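Getting water rings and an old wax smell out of a secondhand dining table
Home & Furniture > Care and Repair
14 people found this helpful

Blandine Gautier wrote:

Hello everyone, and thank you in advance for reading, because I do tend to go on. Last October I bought a round oak pedestal table from an estate sale. The maker's stamp underneath says Cordier, and the lady running the sale told me it had been in the same breakfast room for as long as she could remember. I paid $200 for it, and I was so pleased that I drove home at thirty miles an hour with the top wrapped in my good quilts.

Now that it's been in the house a while, I have two troubles with it. The first is white rings, a whole cluster of them on the side nearest the window, where someone must have set down a cup every morning. The second is the smell. It has a heavy, sweetish old wax smell that gets stronger whenever the sun comes in, and my sister says she can taste it in her toast. I've wiped it with a damp cloth and a little dish soap, and that did nothing except make the cloth brown.

A local refinisher quoted me $1,080 to strip it and start over, which made me sit down. I'm not afraid of some elbow grease but I am afraid of ruining it. I don't know what the finish is. It feels a bit tacky on warm afternoons, if that helps. Where would you begin?

Paltomer wrote:

mayonnaise. leave it on overnight and wipe it off. my grandma swore by it

Sketeo wrote:

What a nice find, and please don't pay anybody to strip it yet! I've brought a good many tables back over the years (my wife would say too many) and what you describe sounds to me like years of paste wax sitting on top of a finish that may be perfectly all right underneath. The brown on your cloth is most likely dirt that was caught in the wax, and the tackiness fits too.

First find out what you've got. Pick a spot on the underside of the rim or inside the apron, somewhere that has finish on it but doesn't show. Put a few drops of mineral spirits on a white rag and rub gently. If the rag picks up yellow or brown and the wood feels cleaner, you're taking off wax. Then try a drop of denatured alcohol on the same spot. If it goes soft and sticky within a minute, the finish is shellac, and you'll want to keep alcohol well away from the top from then on. If nothing happens, it's probably varnish or lacquer.

Once you know, do the whole top with mineral spirits, a section at a time, turning the rag often. Open the windows, wear gloves, and keep it away from the stove or anything with a pilot light. Spread the used rags flat outdoors until they're completely dry – don't ball them up in a trash can. It may take you three or four passes before the rag comes away clean. I'd expect most of the smell to go with the wax, but give it a week before you judge.

After that, look at the rings again. White ones mean moisture in the finish or the wax, and sometimes they leave along with the wax. If they're still there, lay a clean cotton T-shirt over the ring and go over it with a warm, dry iron, no steam, for a few seconds at a time, lifting to check. Go slowly. I once got impatient with my mother-in-law's sideboard and I still hear about it at Thanksgiving.

The mayonnaise idea does work now and then, because the oil gets into the cloudy part, but on a table that already smells I wouldn't add lunch to it.
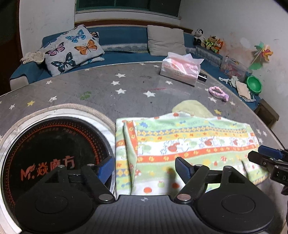
Can I put a tablecloth straight back on once the top is clean?

Leave it bare for a few days first, so the last of the spirits can evaporate, and then use a cotton cloth with a felt pad underneath. Vinyl with a plastic backing is the one I'd stay away from, as it can stick to an older finish in warm weather and lift it when you pull it off.

For the new coat of wax, use much less than you think you need. A lump the size of a walnut, folded inside a piece of old sheet, will do a table that size. Rub it on thin, wait until it hazes, and buff until your hand slides across without dragging. Twice a year is plenty.

Blandine Gautier wrote:

Sketeo, you are a dear, thank you. I did the test inside the apron this morning and the rag came up the color of strong tea. The alcohol spot went gummy, so I suppose it's shellac and I've put the bottle back in the garage. I've bought gloves and a big can of mineral spirits and will start with the window side. My sister has been told to eat her toast standing up until further notice.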